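Chapter 3
Buying a Gripper Kit Without Regretting It

I learned to shop for robot hands the expensive way. My first one came in a lovely box, cost more than my car was worth, and crushed every piece of fruit I offered it. So before we get to any maths, I want to go through a kit the way I'd do it at my own bench, with groceries.

The kit for this chapter is the Fehr two-finger set, sold by Brollstead for $1,025 with the wrist camera included. There's a cheaper version at $738, but you lose the camera, and I'd miss it badly (you'll see why in the exercises). My colleague Rocío Benítez ran hers through 51 picks in July and sent me pages of grumbling about the cable clips. She's right, they're awful!

What I care about most is how the fingers behave in a messy space. Boxes and blocks are easy. A shopping bag folds and shines and gets in the way of everything, and grapes give you almost nothing firm to hold except the stem. Look at where the fingertips close on the green bunch, and how the plastic hangs over the dark one behind it.

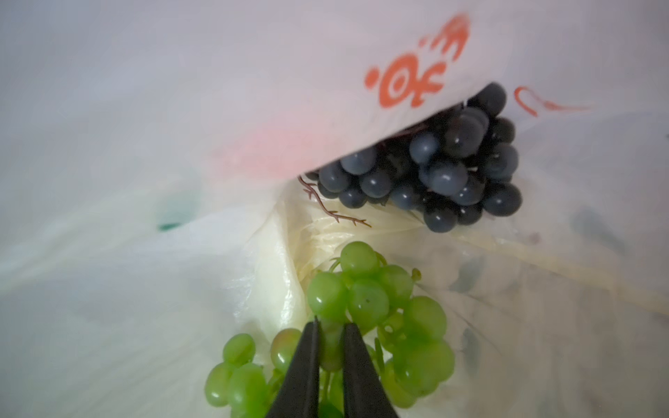
3.1 What the Spec Sheet Leaves Out

Grip force is the number every seller prints first, so let's start there. Have your own kit's sheet handy, and a pencil.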